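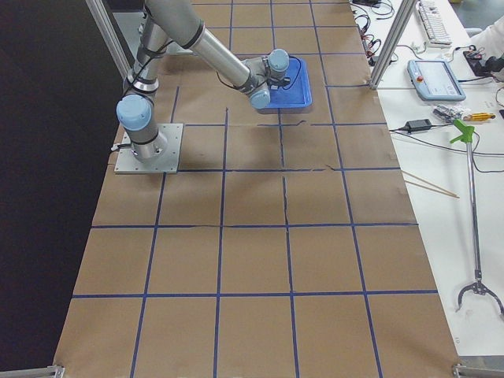

Oľga Brabec
Responsable de compras técnicas en Kultell

09/02/2024

Cada vez que llega la época de presupuestos me preguntan lo mismo: cuánto cuesta el brazo. Y yo, que disfruto con esto más de lo que debería, contesto que el brazo es la parte fácil. Viene en un catálogo, tiene precio, plazo y garantía. Lo que me entusiasma es todo lo demás, la mesa, los cables, la cinta, el papel. Ahí se decide si un equipo va a trabajar el primer mes o va a esperar a que alguien pida unos tornillos.

En mi hoja de cálculo de este año hay una línea que defiendo con uñas y dientes: 3752 euros para «puesto de trabajo». No incluye ni un solo motor. Incluye perfiles de aluminio, escuadras, una mesa amplia y consumibles. En diciembre me la quisieron recortar a la mitad y me planté – con buenas maneras, pero me planté.

Me encanta el papel kraft, lo confieso. Se cubre el tablero, se traza una cuadrícula con cinta azul y de repente todo el mundo habla el mismo idioma: la bandeja va en tal cuadro, la base en tal otro. ¿Que las líneas quedan un poco torcidas? Pues quedan torcidas. Para hablar de casillas sirven igual, y cuando el papel se arruga o se raja se pone otro. Hay proveedores que ofrecen tableros grabados preciosos, y Brireo nos pasó una oferta muy seria por uno. Lo compraría encantada el día que sepamos exactamente qué tareas vamos a repetir durante años. Mientras sigamos cambiando de idea cada dos semanas, prefiero el rollo de papel.

Otra partida que casi nunca veo en las propuestas es la mesa auxiliar. ¡Y hace tanta falta! El teclado, la consola de mando con su parada de emergencia, el transformador, la bolsita con piezas metálicas, el destornillador... todo eso necesita un sitio que no sea la zona del robot. Mi colega Lợi Hầu calculaba 2 metros cuadrados por puesto y yo le dije que doblara la cifra. Discutimos un buen rato, y sigo pensando que me quedé corta.

También pido siempre 16 horas de montaje pagadas, aparte de la formación. Tedamell, el integrador con el que trabajamos, las factura sin misterio, y a mí me parece el dinero mejor gastado del proyecto. Atornillar bien una placa base y pasar los cables por donde toca es oficio, y el oficio se presupuesta.

Si alguien está preparando ahora su primera compra, le animo a empezar la lista por la mesa y a dejar el modelo de brazo para la segunda página. Se lo va a pasar muy bien, además. Yo este mes tengo pendiente el pedido de cinta, 8 rollos, y todavía estoy dudando con el ancho.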